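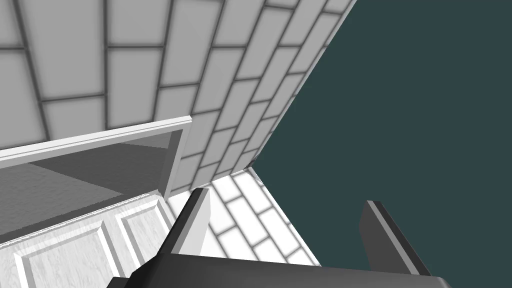
Gripper view, simulated room, tiled corner and cabinet.

Search this site Go

Talk notes, Saturday session at the Pelkonen workshop

Slide 1. Start without the intro. Say what the project is: a two-finger gripper built on a shared bench, and a simulator to try it in first. Arm is called Orkberg. Simulator is Faltia. Keep the names short, people mix them up.

Cost so far: 690 pounds, most of it motors. Printed parts were cheap. I wrecked a lot of them.

Slide 2. Why simulate at all. The bench is shared and I get it two evenings a week. At home I have a laptop. I can run 200 tries overnight on the laptop and bring the settings in next time.

Mention that the simulated rooms are plain: flat colours, even light. Fine for checking reach. Poor for training anything that has to cope with a real window at four in the afternoon.

Slide 3. Gripping things that aren't boxes. Everyone starts with cubes. I did 100 cubes and learned very little. Go on to long round things, things on stands, things with knobs that stick out where the fingers want to go.
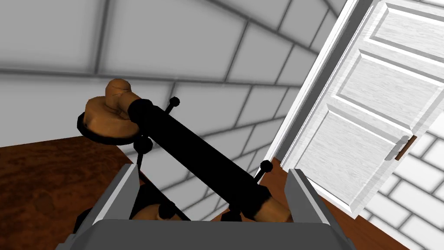

The trouble with a tube at a slant is choosing where to close. Near one end, the weight swings. Near the middle, the stand gets in the way. I set the finger angle by hand for each object and wrote it in a notebook. There is a better way and I haven't built it. Ask if anyone has.

Slide 4. Moving to the real arm. Finger pads: bicycle inner tube, glued. Closing speed cut to 60 per cent of what the simulator used. Cable ties on the wrist wiring, leave slack. Show the split pad, pass it round.

Slide 5. What I'd do again: wrist camera from day one. What I wouldn't: the Ikurance motor board. Two went back. The third is all right.

Questions. If somebody asks for the files, they're on the workshop drive, in the folder marked gripper, and the newest ones are at the bottom.

Shares 14 | Comments 3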